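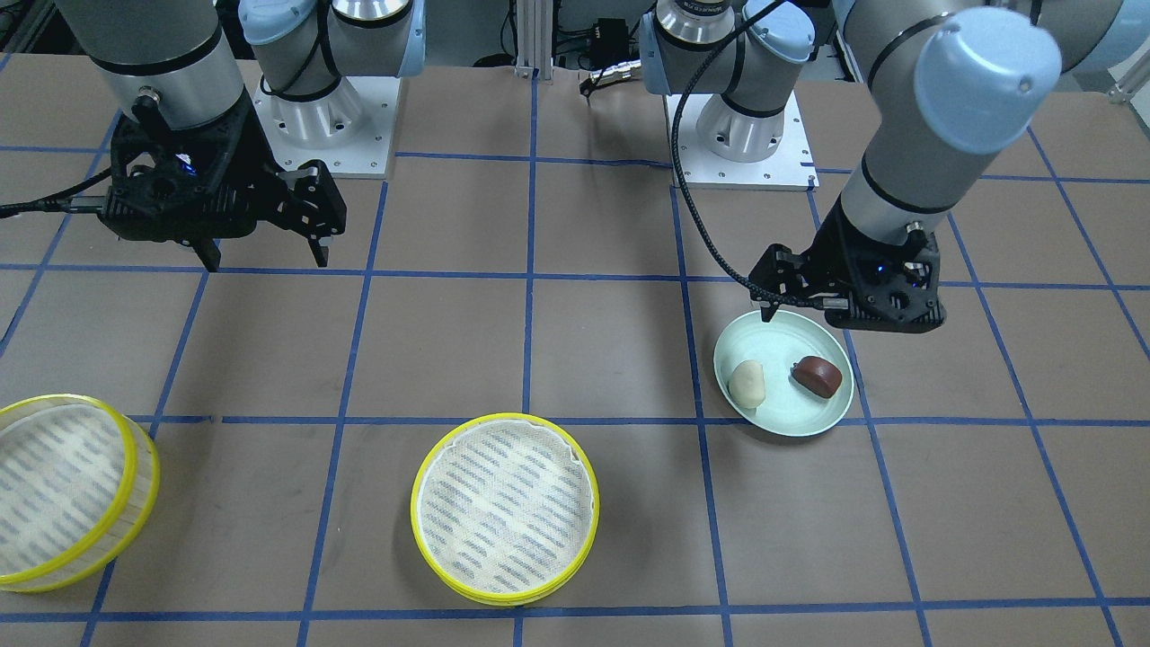 The mint green plate with a bun on it, brown table underneath.

Piltis Round Plate in Mint: my take after a few months
Reviewed by Chantal Sandhu, 07/03/2022

I went looking for cereal bowls and came home with plates, which is pretty normal for me. The Piltis plates were on the end shelf at Fontana (the kitchen store by my dentist) for 14 dollars each, and I stood there way too long deciding between the mint and the gray. Mint won! It's a really pale green, much softer than the color on the store's website, so if you want something bright you may be let down. On my brown table it looks lovely.

What sold me was the rim. It's raised enough that crumbs and the odd runaway grape stay on the plate, and my toast no longer slides onto the floor when I carry it to the couch. Soup is out of the question, obviously, but a saucy pasta does fine if you don't get greedy. I've had flat plates from Drokwood for years and I was forever wiping up after them.

Size is where I go back and forth. I'd call it a lunch plate. A bun and one other thing sit on it with a little gap in between, and that's how I like my breakfast, but my husband loads his up for dinner and then goes hunting for a second plate. If you have big eaters at home, look at the larger one in the same line (I haven't tried it, it was sold out).

Cleaning has been easy. Egg yolk needs a soak, jam comes right off. Mine go through the dishwasher on the bottom rack most nights and the color still matches the spare I keep in the cupboard. I did manage to chip one on the faucet back in September, a tiny nick on the underside, my fault entirely.

They stack fine, though the stack wobbles a bit once you mix in other brands. My Metent ones have a wider foot and the two just don't get along, so they live on separate shelves now.

Would I buy them again? Yep, and I'm already eyeing two more for when my sister visits. Four stars from me. I'd go to five if they made a matching bowl, because I still don't have any cereal bowls.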